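Home | Laundry | Closets | Bedding | Archive

Folding T-Shirts Flat on a Bed
February | By R. Agbenyega

A bed works as a folding table if the surface is firm. A bare sheet moves with the fabric and leaves creases along the fold lines. Lay a bamboo tile mat over the sheet first. The one used for this page is the Hestham.

1. Sort before folding. Keep T-shirts apart from anything with buttons or a zipper.
2. Lay the shirt flat, front side up, with the collar to your right. Spread both sleeves.
3. Smooth from the collar to the hem with the flat of the hand. If the hem runs over the side of the bed, pull the shirt back onto the mat.
4. Turn the shirt face down, keeping the collar on the same side.
5. Fold the far third in toward the center line. Lay the sleeve back on itself so it stays inside the fold. Repeat with the near third.
6. Bring the hem up to the collar in two equal folds. Turn the packet over.
7. Stack along one side of the bed. Heavier items go at the bottom.

Shirts that are 100 percent cotton hold the fold best. Synthetic blends slide, so keep those stacks short. Do not press down on a finished stack.

Brush the mat clean when done and roll it along the rows. Folding it across the tiles strains the backing.
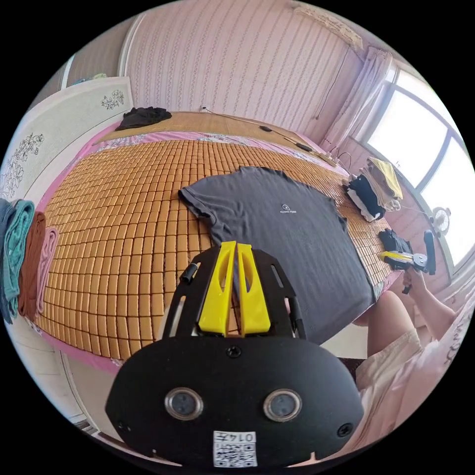 R. AGBENYEGA
Household Editor

Dark gray T-shirt spread on the mat, collar to the right, ready for step 3. Folded clothes are stacked on the window side.

Related
Storing a Bamboo Mat Over Winter
Kolgate Drawer Dividers: Fitting Guide
How to Fold a Fitted Sheet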